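Chapter 4
Before You Sign the Purchase Order: Planning and Budgeting for Handheld Grippers 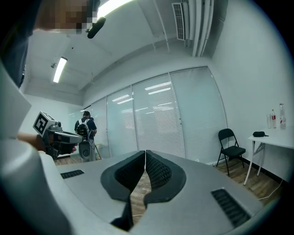

Figure 4.1 Handheld grippers in an office room, with a folding chair and table along the wall.

Most of us, when we first sit down to plan an equipment purchase, go straight to the price of the tool itself, and I can't blame anyone for that (it is the number printed in the largest type, after all!). But a gripper spends its working life in somebody's hand, in a room that has to be lit, furnished and paid for, and all of that belongs in your budget too.

Take the workshop at Prakovbridge, which we will follow through this chapter. Its planners had quotes from two suppliers, Kukeo and Olta, and the Olta tool was cheaper by 523 dollars a set. It looked like an easy choice until they added spare finger pads, chargers, carrying gear and up to 40 hours of training for each new operator. Suddenly the two quotes sat much closer together, and the planners had to go back and start their worksheet over.

We will build that same worksheet together, one line at a time, starting with the room and working toward the tool. Keep a pencil handy, and have the Ngubane cost table from Chapter 3 open beside you, as we will be borrowing its first 2 columns.

4.1 What the Room Will Cost You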